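桌游版 > 组局与主持 > 长期团怎么管迟到、费用和规则争议

发表于2018年9月28日

Zyanya Espinoza
1楼

我们固定团打Skidach打到第三季了，六个人，在我家打，每两周一次。现在碰到三件事，想听听别的团怎么处理。

第一是迟到。约七点开，有两位基本上七点半以后才到。Skidach的开局设置要按实际人数摆图，人不齐就没法摆，摆好了再加人等于重来。其他四个人坐着聊天，聊着聊着就八点了，一局打到十一点还收不了尾，第二天都要上班。

第二是钱。基础版是我买的，Dollow扩展是大家凑的，卡套、收纳盒、打印的角色卡都是我陆陆续续垫的。前几天整理了一下，从第一季到现在一共花了1,244元，其中只有扩展那部分分摊过。我不是要追账，但后面还要买第二个扩展，想先把规矩定下来。

第三是规则争议。上次为了“相邻地块是否包括河对岸”停下来翻规则书，翻了20分钟，最后还是没统一，有一位到散场都不太高兴。

大家的团有没有写成文字的约定？写了以后有用吗？

Arwel Jarman
2楼

写了，有用，但是要短。我们一开始写了两页，没人看，后来缩到半页贴在盒盖里面。

迟到的处理：七点十分关门，不是真的关门，是按到场的人摆图。晚到的人这一局当观察员，或者接手一个中立势力。Skidach的中立势力平时是翻牌行动的，换成人来操作没有大问题，平衡会稍微偏一点。第一次执行的时候比较尴尬，第二次开始就没人迟到了。

钱的话，我们是谁买的归谁，别人不出钱。扩展也一样。凑钱买的东西，散团的时候最麻烦。

Braulio Ibarra
3楼

不同意二楼关于迟到的做法。长期团和散局不一样，长期团每一局的结果要带到下一局，让一个人去当中立势力，他自己的势力这一局就空着，进度落下了，后面几局都难受。我们团试过，落下的那位两个月以后退团了，我认为有直接关系。

我的建议是往后挪时间。既然有两个人固定七点半到，那就改成七点半开。问一下他们为什么迟到，是下班晚还是单纯不上心，两种情况处理起来完全不同。

钱的问题我倾向于每人每次交一点，放在一个公用的账里。我们每季开头每人交200元，买扩展、买卡套、买零食都从里面出，季末把明细发到群里，剩下的转到下一季。退团的人按剩余天数退，东西不退。

Zyanya Espinoza
4楼

回三楼，一位是下班晚，路上要换两趟车，另一位住得很近。所以改时间对前一位公平，对后一位可能没效果，他会变成八点到。

每季交200元我觉得可以谈。不过我有点怕管账，月底对不上的话谁补。

Arwel Jarman
5楼

对不上很正常，差几块钱管账的人认了就行，或者写一个“零头归收纳”。

回三楼，你说的落下进度的问题，我们是这样补的：缺席或者当中立势力的人，下一局开局多拿一张事件牌和两个补给。规则书第二本后面有个类似的追赶规则，写的是给新加入的玩家用，我们挪过来用在迟到的人身上。打了一整季，最后得分最高的那位中间就缺过两次，所以追赶的力度至少不算弱。

Braulio Ibarra
6楼

一个团一季的结果说明不了什么。而且追赶规则给的是资源，丢掉的是当局的参与。人家来是为了打自己的势力的，不是为了下一局多两个补给。

Malcolm Fairclough
7楼

插一句。我主持的时间比较长，带过四个长期团，散了两个，说说散的那两个。

第一个散在频率上。一开始定每周一次，热情很高，三个月以后变成每周都在改时间，群里全是投票，一次投票两天出不来结果。后来改成每两周一次，固定日子，不投票，谁来不了就来不了，但已经晚了，人心散了。楼主现在是两周一次，这个不要动。

第二个散在规则争议上，跟楼主第三个问题一样。团里有两位都很懂规则，每次遇到模糊的地方就开始引用论坛帖子和作者回复。另外几位插不上嘴。我当时作为主持没有处理，觉得他们讨论清楚对大家都好。后来才知道另外几位私下早就不想来了。

现在我的团只有三条：

争议当场由主持裁定，主持自己是争议方的话由左手边的人裁定。
裁定只管这一局，散场以后再查，查到的结论下一局生效，不追溯。
查的人把结论写在一张纸上，放在盒子里。

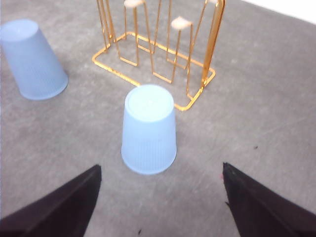
裁定要快，我给自己的限制是一分钟，一分钟想不出来就掷骰子，单数按一方的说法，双数按另一方的。有人觉得太随便，但是一局里真正影响胜负的争议很少，多数只是差一个补给。那张纸上后来也加了些跟规则无关的东西，比如手机静音，散场前把牌按颜色分好，喝的一律用塑料杯，没在用的杯子像中间那只浅蓝的一样倒扣着放，要喝再翻过来，这样桌上不会摆着半杯没人认领的水。写进去以后我就不用每次开口提醒了，新来的人看一遍纸就知道。楼主那个河对岸的问题，按我这里的办法，一分钟就过去了，然后散场以后再去翻。

顺便说一下河对岸，我们的结论是不相邻，除非有桥标记。Dollow扩展里加了渡口，渡口当作桥。

Zyanya Espinoza
8楼

这三条我直接抄走了，谢谢。

“不追溯”这个很关键，上次不高兴的那位就是觉得前面三个回合都白打了，要求退回去。

不过河对岸我们查到的是相邻，但移动要多花一点。我手上的规则书是第二版，可能跟你的不一样？

Malcolm Fairclough
9楼

有可能，我的是第一版。第二版改过移动那一节。那就按你手上的来，同一个团用同一本书就行。

Algirdas Lill
10楼

版本问题要单独写一条。我们团三个人各有一套，第一版和第二版混着用，牌背颜色都有一点差别，洗在一起能认出来。后来规定只用其中一套，其他的拿来当备件。

关于钱，我反对公账。不是信不过谁，是公账会让人觉得交了钱就有份。我们以前有公账，某位交了两季，然后说想把扩展带回家跟家里人玩一周，从道理上讲他确实有份，但是那一周正好要开局。最后闹得不愉快。现在是主人家的东西归主人家，来的人轮流带吃的，带什么随意。这样主人家多花钱，但他平时也能用，大家都接受。

Braulio Ibarra
11楼

你说的这个写一句“公账买的东西不外借”就解决了。

主人家多花钱这件事，只有主人自己愿意的时候才叫接受。楼主已经垫了一大半，开帖问的就是这个，说明她不觉得理所当然。

Algirdas Lill
12楼

那就让客人补一次，补完以后归她，之后她自己决定买不买。六个人分，一个人也没多少。比每季收钱、记账、发明细简单。

Zyanya Espinoza
13楼

我说明一下，不追以前的账，以前的我乐意。只讨论以后的。

目前想法是这样：第二个扩展我自己买，归我。卡套和打印这种消耗的东西走公账，每人每季60元，花完再说。吃的轮流带。这样公账里没有值钱的东西，散团也没什么可分的。

Arwel Jarman
14楼

这个可以，比我们的细。60元对消耗品来说够了，卡套一季换不了几包。

另外第二个扩展先别急着买。Cunano之前说要出合订盒，把两个扩展放一起，能省一个盒子的位置。什么时候出不知道，我是在等。

Braulio Ibarra
15楼

别等。合订盒说了很久了，上次说八月，现在也没看到。想打就买单盒，收纳的问题自己解决。

Arwel Jarman
16楼

八月那个说的是重印，不是合订盒。两回事。

Braulio Ibarra
17楼

那更不用等了。

Malcolm Fairclough
18楼

说到地点，楼主一直在自己家打吗？我的经验是一直在一个人家里，主人会累。收桌子、烧水、倒垃圾、等最后一个人走，这些都不算在钱里。第三季还没抱怨已经很好了。可以考虑每三次换一次地方。

我们换到过Carbone，那家店的长桌可以预约，不收位子费，点喝的就行。缺点是十点半清场，而且旁边的桌子说话声音大，听不清报点数。打短局合适，打Skidach这种要看运气。

Zyanya Espinoza
19楼

累是有一点，主要是等人走这件事。有时候打完了大家复盘，能再聊一个钟头，我在旁边把碗都洗完了。

换地方的问题是桌子。我家的桌子够大，还铺了灰色的桌面布，牌好拿，掷骰子也不响，楼下没来敲过门。另外几位家里都是小圆桌，地图摊开就没地方放手牌了。 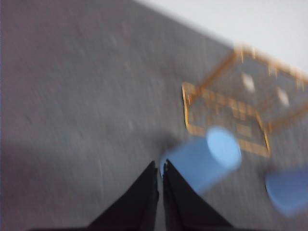
Algirdas Lill
20楼

主人累的问题我们是用散场时间解决的。定了十点四十五，到点不管打到哪里都停，拍照存盘，下次接着打。Skidach存盘不难，地图拍一张，各人手牌装进自己的信封写上名字，牌堆用皮筋扎好。复盘放到群里聊，或者下次开局前等人的时候聊，反正那段时间也是空着的。

这样还顺便解决了一局打不完的问题。不用非得当晚出结果。

Braulio Ibarra
21楼

存盘这个我支持。补一条，存盘的时候要记下轮到谁行动。我们有一次忘了记，下次来了三个人都说轮到自己。

Zyanya Espinoza
22楼

哈哈这个我们肯定也会发生。

定散场时间这个我没想到过，一直觉得主人开口赶人不合适。写在纸上就不是我赶的了。

Arwel Jarman
23楼

不太赞成存盘。隔两周再接，前面的谈判、谁答应过谁什么，全忘了。Skidach的谈判占一半，断了就没味道。宁可开局的时候选短地图，少打两个回合，当晚打完。

短地图在第二本的附录里，六个人也能用，我们试过，从摆图到算分两个半小时。

Algirdas Lill
24楼

谈判可以写下来。我们有人专门用本子记。

Arwel Jarman
25楼

写下来的承诺跟口头的承诺玩起来不是一回事。口头的可以赖，赖完大家吵，这是这个游戏的一部分。写下来谁还赖。

Malcolm Fairclough
26楼

两种都有人喜欢，让团里的人自己选。我个人站短地图，年纪大了，两周前的事情记不住。

关于住得近还迟到的那位，建议不要在群里说，单独说一次。问他能不能每次提前到，帮忙摆图。给他一个具体的活，很多人就准时了。我用过两次，成了一次，没成的那次他后来自己不来了，也算有个结果。

Braulio Ibarra
27楼

这个办法可以。比关门好。

Arwel Jarman
28楼

关门也没有那么不近人情，说了是十分钟以后。

Zyanya Espinoza
29楼

我整理了一版，准备下次开局前发到群里，大家看看还有没有漏的：

七点半开始摆图，按到场人数摆。换车的那位路上如果堵，提前发消息，等他到七点四十五。
晚到的人可以选择当中立势力，或者只看。下一局按第二本的追赶规则补。
争议由主持一分钟内裁定，主持是当事人就由左手边的人裁定，不追溯，散场后查，写在纸上。
规则以我家的第二版为准。
消耗品每人每季60元，明细发群里。扩展归我，不外借。
十点四十五停。默认用短地图，想打长地图提前一次说，同意的人过半就打，打不完存盘，记下轮到谁。
吃的轮流带，不带酱汁多的。

最后一条是我自己加的，上次角色卡上沾了番茄酱，重新打印了两张。

Algirdas Lill
30楼

第一条和第二条有点冲突。七点半按到场人数摆，又等到七点四十五，那摆的时候算不算他？

Zyanya Espinoza
31楼

算他。发过消息的算到场，没发消息的不算。我改一下措辞。

Braulio Ibarra
32楼

追赶规则那条我还是保留意见，不过比没有好。打完两三次回来说说效果。

另外“过半”六个人是四个人还是三个人，写清楚。

Zyanya Espinoza
33楼

四个人。

Malcolm Fairclough
34楼

可以了，再长就没人看了。主持人每次轮换还是固定是你？如果固定是你，裁定的时候你自己也在打，左手边那位会很忙。我们是按座位轮，每局换一个人当主持，主持的活也就是裁定和看时间，不难。

Arwel Jarman
35楼

轮换加一。还有记得打印出来，光发群里，聊几句就被顶上去了。

Zyanya Espinoza
36楼

好，轮换也写进去，从坐在我左边的开始。今晚打印。

Algirdas Lill
37楼

问一下，你们的短地图用不用渡口？附录里画的那张图河是断开的，我们一直没弄明白中间那一格算水还是算陆地。

Malcolm Fairclough
38楼

算陆地。第一版是这样，第二版请看你自己的书。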